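Jisville Workshop Tables: Butcher-Block Top FAQ
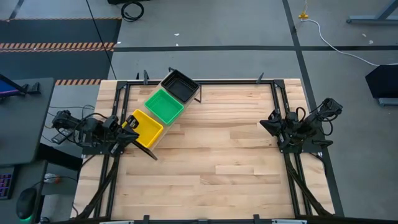
Why don't the planks match?
They're wood. Ours run from pale cream to tan, with dark streaks and small knots. If you want every board identical, Farah will gladly sell you paint.

Can I use it on a concrete floor?
Yes. Add felt pads if you plan to drag it - you will.

How often should I oil it?
Every July, or whenever guilt strikes.

Can I return it?
Within 26 days. Coffee rings make it yours.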